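List Home | Threads | By Date | By Author | Search | Log In

Subject: Re: pale table tops - what are you all putting on them?
From: Shagufta Usmani
Date: 19 January 2021

Hi everyone,

Sorry to be slow with this, I've been meaning to answer since the question first went around and then the week ran away with me. Quoting the bit I'm replying to so you don't have to scroll:

> We just bought a light-colored table from the Kanton outlet for the
> dining nook and I'm already nervous about it. The old one was dark
> and hid everything. Do I oil this thing? Wax it? Leave it alone? My
> husband says leave it alone, but he also says that about the gutters.
> Also, it looks almost white when the sun is on it and I can't tell if
> it's clean. Any advice from people who live with one of these?
> Thanks, R. in the duplex

So, R., I live with one of these! Ours is the big Pandano, the one they sold for a while with the straight legs, and we got it secondhand in May for $231, which I thought was a steal until I tried to get it up our stairs. It has been the homework table, the sewing table, and the place where mail goes to die, and I'm still very fond of it.

First thing - before you put anything on it, find out what's on it already. I know that sounds fussy, but oil is for bare wood or wood that's been oiled before, and a lot of these tops come from the store with a clear finish. Ours did. I didn't know that, and I rubbed oil into one end, very proud of myself, and it just sat there like salad dressing. I spent the whole evening getting it off again with old T-shirts. If you have the paperwork, look there, and if you don't, put a drop of water on the underside edge and also on the top and see whether they behave the same. If it beads up on top, put the oil back in the cupboard.

For everyday cleaning I use a soft cloth, barely damp, with a tiny bit of dish soap if somebody has been eating jam. Then a dry cloth right after. I go with the grain, mostly out of habit (my mother would have had words with me otherwise). No scrubby sponges! The green side of the sponge left a dull patch near my chair that I can still find with my fingers.

I did try the Surkolari cream that a couple of people on this list swear by. It smells lovely and it gave a nice soft shine, but on a pale top I could see every streak until I'd buffed it for a good 15 minutes, and then the cat walked across it. I use it maybe twice a year now. The Reuter paste somebody mentioned I haven't tried, so I'll leave that to the person who has.

About not being able to tell if it's clean when the sun's on it - oh, I know this one so well. Get your head down low and look across the top toward the light. Crumbs and rings show up right away from that angle, and from straight above you miss half of them. I do it every night before I turn the lamp off and my kids think I'm listening to the table.

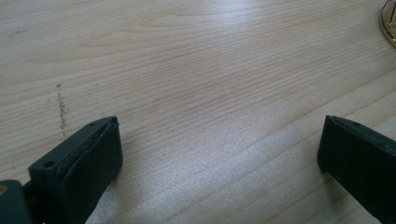

4 min read

I love the grain on a light top like that, the long fine lines and then the loops where it curves around on itself. It's why I won't use a tablecloth, even though my sister keeps giving me tablecloths. And you get the glare, yes, a big silvery patch where the pattern just about disappears. It bothered me for the first couple of weeks. I ended up turning our table so the short end faces the window, and the bright patch lands where nobody sits.

A few other odds and ends while I'm at it. Felt pads under anything heavy that gets dragged around, the fruit bowl especially. I bought a pack of 20 and I'm down to the last 2, so either I'm very careful or the vacuum has the rest. Don't leave a placemat in one spot for months, because the wood around it can change color and then you've got a ghost placemat. And go easy with the ballpoint pens on a single sheet of paper, they'll press right through into a softer surface. We have most of a spelling list in ours.

If you do decide you want something on it, write back and tell us what the water drop did, and I'll dig out the name of the wax my neighbor used on hers. She has a bare top and hers drinks the stuff.

Oh, and clean the gutters.

Shagufta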